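Household Tips: Good Habits for Running a Home Robot

A robot arm in the kitchen needs rules in the same way a gas hob does. Most of them are dull and take a minute or two. The list was put together for homes using the Wanham planner with a Sollumix arm, but it holds for other makes. Start in simulation, with a room laid out much like your own, and move on to the real one when the runs are clean.

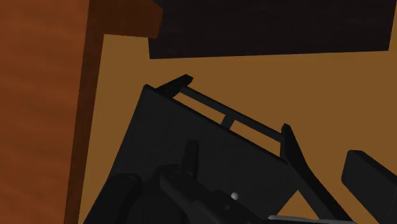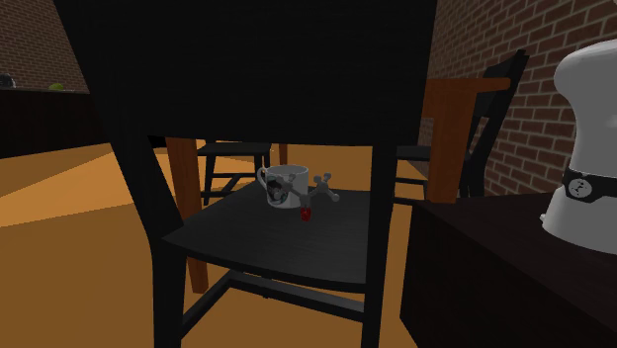
Setting the room

Put the furniture in the simulated room where it stands at home, and check heights with a tape measure. Chair seats and table edges matter most. If you move a chair in the real kitchen, move it in the model the same day.

Dark furniture and a dark gripper are hard to tell apart on screen. Change the colour of one of them in the model, or turn up the lighting. You can change it back later.

Handling mugs and crockery

Set the grip force low and raise it in steps of 5 per cent. Stop when the mug no longer slips.

Do 100 simulated lifts before you try a real one. We ask for 92 clean lifts as a pass. A clean lift means no contact with anything but the mug. A knock against a chair back counts as a fail even if the mug stays upright.

Use an old mug for the first real lifts. Keep it empty. Hot drinks are off the list altogether until the arm has done a full month without a drop.

Handles should face the same way each time. It saves a lot of retries.

Speed and distance

Keep to the slow setting whenever anyone is in the room. The Trương rule, which many home users follow, is that the arm stops if a person comes within its reach plus one pace. Mark that line on the floor with masking tape.

Pets go out and the door is shut. Children can watch from the doorway.

Unplug blenders, mixers and kettles before a session if the arm will work near them. Knives go in a drawer.

The stop button

Fix it where you can reach it from the place you normally stand. Test it at the start of every session, with the arm moving. If it fails, switch off at the wall and don't carry on that day.

Keeping a log

A school exercise book will do. Write down the task, the speed, the grip setting and anything that was touched or dropped. Keep simulated and real runs on separate pages. The Dillholm log sheet has 6 columns and fits on one side of A4 if you prefer something printed.

Weekly jobs

Wipe the finger pads with a damp cloth and dry them. Check the screws at the base. Look along the cable for nicks, especially where it passes a cupboard door. We do ours on a Wednesday, after the bins.

Software updates should be put on at the end of a session. Repeat the simulated lifts afterwards, all of them, before using the real arm again.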